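June, gripper 2 notes

Morning. Started on the hand gripper that Narendra Grewal flagged yesterday as "crunchy on the close." Good word for it! You squeeze and for the first bit of travel it's lovely, then there's a little hitch, like a drawer with a crumb in the runner, and then it lets go and snaps the rest of the way. Encoder log shows it too, a flat spot every time at the same place. I pulled 75 closes out of the last run and 74 of them have it, so I'm calling it mechanical and leaving the firmware alone.

Took the cover screws out (the short ones go at the front, I labeled the bag this time, please keep it that way) and had a look at the slide. Plenty of gray fluff in the grease. I'm fairly sure that's the Kofler grease from the old tub, which gets tacky once it has been open a while. Wiped the rail with a lint-free cloth, did it again with a fresh one, then put on a very thin smear of the new Ceveck stuff. Thin! Last time I was generous and it crept up onto the pads and we spent an afternoon wondering why cups were slipping.

Pads next. Seated one of them again by pushing from the back with a thumb until it sat flush all the way along. No tools near the rubber, I nicked one with a screwdriver in the spring and still feel bad about it.

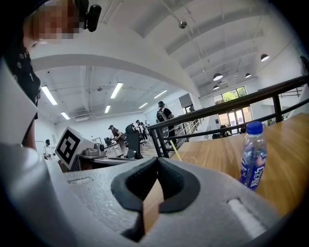

After that I put the cover back on and ran the zero routine. Fully open, hold, fully closed, hold, save. The first try gave me a closed reading of 93 counts over what's on the Kindo sheet, which had me swearing a bit until I noticed I'd left a bit of cloth fiber between the fingers. Cleaned it out, ran it again, and it came in right on the sheet value. Range end to end is 960 counts now, same as gripper 1, so the two can share a calibration file and I've deleted the special one I made for this unit.

Feel is much better. There's still a faint tick right at the end of the close, but I think that's the stop and it has always done that. Remo Baumgartner tried it and couldn't feel anything at all, though he has hands like oven mitts (sorry Remo, you read these).

Still to do:
Check the cover screws after a full day of use, they like to back out.
Throw away the old Kofler tub before somebody grabs it by habit.
Ask Grulholm if they'll sell us the pads by themselves, I don't want to buy the whole finger kit again.
Plot the closes from tomorrow's run against the old ones. If the flat spot comes back I'll swap the slide, there's a spare in the second drawer.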